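Reading time: 1 min

The Vonano kit ships with 4 routines and no fixture drawings. At $2,665, that omission is hard to defend. A buyer can tune grip force all week and still miss parts if the work surface shifts. Vonano should publish a bolt pattern before adding another routine.

Menaka Ekanayake

Comments
Okum: Agreed. Ours drifted until we pinned the board.
Barua: The drawings matter less if you recalibrate daily.

© September 2025 Funolberg | Back to top

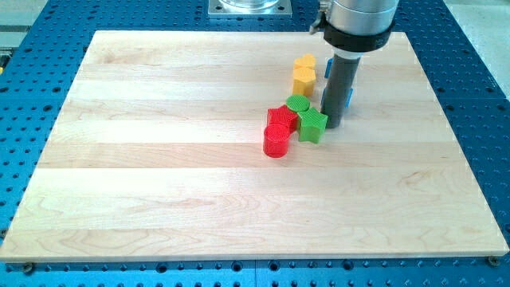

Gripper over the colored blocks, maple board on a perforated table.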